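Features > Workshop > Materials

Holding an Edge: What Wears Out a Pair of Scissors 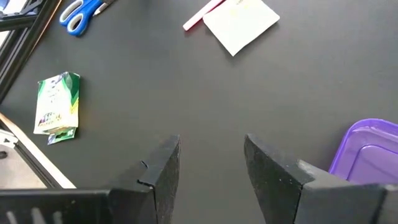
Scissors with blue plastic handles on a black tabletop.

Scissors are usually thrown away for the wrong fault. A pair that folds paper instead of cutting it is called dull, but in many cases the edges are serviceable and the pivot has loosened. The blades must touch at one point only, and that point must travel from pivot to tip as the handles close. When the pivot has play in it, the point of contact is lost and thin material slides between the blades.

The geometry behind this is simple. Each blade is ground with a slight hollow on its inner face and set with a slight bow along its length. Held closed against a light, a sound pair shows a narrow gap between pivot and tip. A pair with no gap has been bent flat, often by cutting wire or heavy card.

Steel matters less than most buyers think. Household blades are commonly stamped from stainless strip and hardened to the low fifties on the Rockwell C scale. The Krawczyk repair shop in Plurketbridge, which regrinds shears for upholstery firms, works to a minimum of 52. Below that figure, its bench notes say, the edge rolls under synthetic fabric and needs regrinding too often to be worth the labor.

Adhesive is the other common cause of failure. Tape residue collects near the pivot, holds grit, and scores the inner faces. It should be removed with alcohol and a soft cloth, never with a scraper. One drop of light oil at the pivot is enough, worked in by opening and closing the blades and then wiped off.

Regrinding is done on the outer bevel. The inner face is only touched to lift a burr, and then with a fine stone laid flat. Removing metal there destroys the hollow, and few shops will attempt to restore it.

Riveted pairs are harder to service than screwed ones. A rivet can be tightened with a light hammer blow over a steel block, but the adjustment is coarse and cannot be reversed easily. The Gremeo shears made in Ronusbridge have used a slotted screw with a locking nut since February — a small change that allows the tension to be set by hand.

Contact the editors | Copyright Workshop Features | Back to top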